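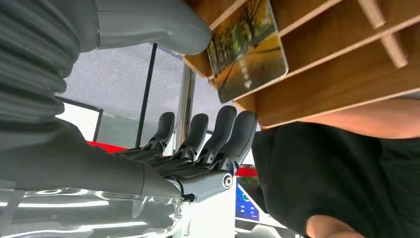 Khrystyna Tkachenko reckons the new run of Mastasine is the best the drama has ever been, and she has watched all 182 episodes twice. It's hard to argue! The return opens in Ilumden harbour with Batista back from the dead – yes, really – and owing 1475 crowns to the one family he should never have crossed.

Search this site Enter keyword Go

What a cast, too. The wedding uses 25 speaking parts, and every one gets a decent line.

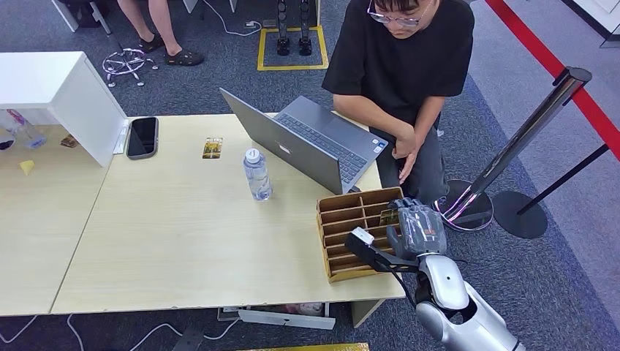

Page last updated: 14th August

Kurnora, the makers, have promised a double bill in September, and I'll be on the sofa early with the phone switched off.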